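Unit 9 handout: Are the chores done yet?
Orla Lynch, Doherty evening course in applied automation
Aug 17, 2020

Read this before the session. Sections 1 and 2 repeat material from April and can be skimmed if you still have those notes.

1. What counts as doing a chore

A machine does a chore when a person can leave the room. By that measure the dishwasher does most of its chore and the robot vacuum does part of one. Loading, unloading, clearing the floor first and pulling thread out of the brush stay with the household.

Keep three quantities apart when you read a claim:
a) success rate per attempt
b) attempts between human interventions
c) time per item, including recovery

Press material usually gives (a) alone. The Dustero trial we looked at in April logged 1569 pick attempts with 139 failures. That is a success rate of just over 91 percent. A household putting away 20 items after dinner at that rate should expect nearly two failures every evening. Whether that is acceptable depends on what a failure looks like. A sock left on the floor is cheap. A dropped glass is not.

2. Household against shop floor

The shop floor is easier for reasons that have little to do with the robot. Parts are known in advance, lighting is fixed, and the table can be bolted down. If a part is hard to grip, somebody can redesign the tray. In a kitchen the objects change weekly and the furniture was bought for people.

Diltlow's packing line is the usual case cited for full automation. Note that it handles one product in one orientation. The Sarkau line handles mixed parts and keeps an operator at each end.

3. Sorting small parts

Sorting is a useful middle case. It has the structure of shop work — a belt, fixed trays, a short list of parts — and the judgment of tidying a drawer.

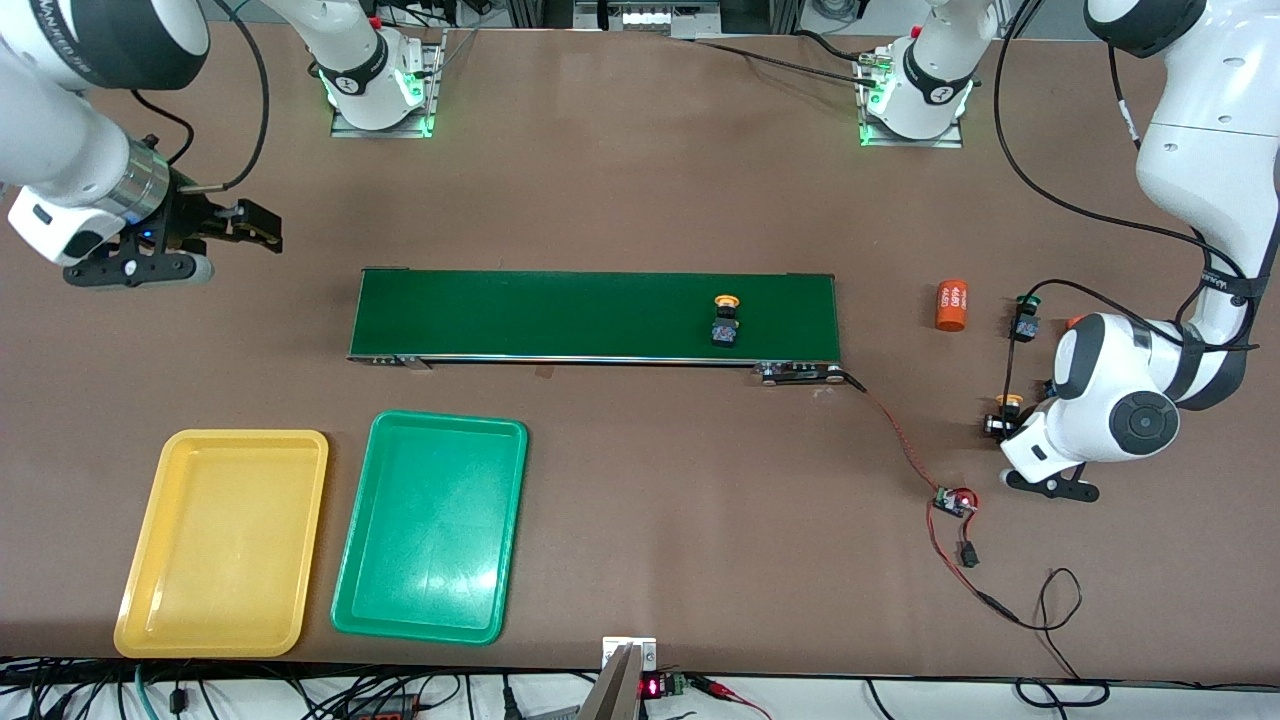
Cycle time in a sorting cell is set by the slowest decision, which is seldom the arm's travel. Consider what has to be settled before either gripper closes. A push-button with a yellow-orange cap is on the green belt, and another like it is on the bare table by the lower right gripper, near a green-capped one and an orange battery on its side. The trays, one yellow and one green, are both empty. Color could be the rule for the buttons, but it says nothing about the battery. A person would ask. A program needs the rule written down, along with a rule for parts that match nothing.

Exercise 2, for next week: write the full rule set for this cell in plain sentences, then mark each sentence that depends on the camera getting a color right. One page.

4. Working answer

Shop floor: yes for single parts, partly for mixed ones. Household: single-purpose appliances only. General tidying remains at the demonstration stage — revise this paragraph yourselves when you find (b) reported for a real home.

Comments (3)

tmr_k: Is the 91 percent per item or per grasp? If the arm gets a second try the dinner figure changes a lot.

O. Lynch: Per grasp, no retries. With retries you need (c) as well.

benchside: We run mixed parts and the reject bin is where all the labor goes. Would have liked a section on that.

Contact: Orla Lynch, course office | © 2020 Doherty | Back to top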